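Product Review: Triltdale Assorted Snack Box, Small Size
Residential Services Resource Desk
Reviewed by Simone Paiva, with contributions from Lindalva Toledo and Callum Pilkington

Purpose of this review

The Resource Desk evaluates items that residence supervisors may wish to purchase for welcome packages, examination periods and short stays in the guest rooms. Requests for a ready-made snack box have increased over the past two terms, and the Triltdale small box was the product most often named by supervisors. The review that follows covers the box, the way it holds its contents, the ordering process and the suitability of the product for shared housing. It doesn't compare individual snack brands, which vary from one shipment to the next.

What was ordered

The Desk placed one order for 17 boxes in November through the standard purchasing account. The boxes were distributed to guest rooms in the Nisell building and to a small group of student residents, who agreed to complete a short comment form. Supervisors were asked to leave each box closed until it reached the room, so that comments would reflect the product as a guest would receive it.

Triltdale offers the box in two sizes. The larger was excluded from this review at an early stage, as it doesn't fit on the bedside shelves in Nisell and would have to be placed on the floor.

The box

The small box is made of cardboard with a folding top. The color inside is a bright yellow-green, and several residents remarked that this made the package feel like a present. Others found it loud. The Desk has no position on the matter, except to note that the color doesn't rub off on hands or bedding, a point that was raised in connection with an earlier product from another supplier.

The flaps fold back without tearing and can be closed again. After repeated opening, the corners soften and the top no longer lies flat. Lindalva Toledo, who supervises the guest rooms, reported that most boxes were still serviceable at the end of a typical stay and that some residents had kept theirs for stationery or charging cables.

A cardboard insert is supplied along with the snacks. It is plain, and in most of the boxes it had shifted during delivery and ended up against one side. The manufacturer's leaflet describes it as a support for the contents. In our trial it did little to keep the bags apart, and residents generally removed it on the first evening. The Desk would prefer either an insert that divides the space properly or none at all. 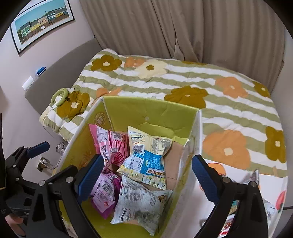 The arrangement of the bags deserves a separate comment. The snacks are placed in the box as a pile, with no tray and no order, and the printed sides don't necessarily face up. A resident who wishes to read an ingredient list must take the bags out one at a time. For most people this is a minor inconvenience. For residents with food allergies it is a more serious matter, and it was the most frequent complaint on the comment forms.

Contents

Triltdale doesn't guarantee a fixed selection. The order confirmation refers to an "assortment of sweet and savory snacks in individual bags," and this is an accurate statement of what arrives. Savory items were better received than sweet ones. Callum Pilkington, who collected the forms, noted that residents who shared a box tended to rate it higher than those who had one to themselves, chiefly on account of the variety — a person who dislikes one bag can usually trade it.

Bags of this type contain a good deal of air, and the box looks fuller than it is. Residents who expected several days of snacks were disappointed. As a supply for one evening of study, or as a gesture on arrival, the quantity is adequate.

Breakage was limited. Crisp items at the bottom of the pile had suffered in a few boxes, while the bags themselves were sound in every case. No box was returned.

Use in a bedroom

Guest rooms in Nisell have no table large enough for a meal, and residents commonly open the box on the bed. The Desk therefore asked for comments on this use in particular. The base is flat and the sides are firm enough that the box doesn't tip easily on a comforter, even a thickly quilted one. Crumbs are another question. Supervisors are reminded that quilted covers are slow to clean, as crumbs settle into the stitching, and that a spare sheet or towel placed under the box will save work for the housekeeping team.

The box can also serve as a place for empty bags, provided that it is taken to the recycling room before the end of the stay. Several boxes were found under beds. This can't be held against the product, but supervisors may wish to mention it in the arrival notes.

Ordering and delivery

Orders are placed through Arkance, the approved reseller. The account manager, Ronaldo Fagundes, answered our questions on the day they were sent and corrected an error in the delivery address without charge. Delivery took nine days. The boxes came in plain outer cartons, which were clearly marked and light enough to be carried by one person.

Two difficulties should be recorded. The ordering page doesn't allow a note on allergies to be attached to a single box, only to the whole order. In addition, the invoice lists the boxes and the inserts on separate lines, and our accounts office queried this before approving payment.

Assessment

The Desk rates the Triltdale small box as suitable for purchase, with conditions. The outer box is attractive and sturdy for its purpose, the snacks arrive in acceptable order, and the reseller is dependable. The insert is of little use, and the lack of a printed contents list is a real weakness in any setting where residents with allergies are housed.

Supervisors may order the product for guest rooms and welcome packages. It should not be left in the room of a resident with a recorded food allergy unless a member of staff has first checked each bag. Questions about individual orders may be sent to Lindalva Brandão at the Resource Desk, who also holds two unopened boxes for supervisors who would like to see the product before ordering.

Review approved for circulation May 4, 2020.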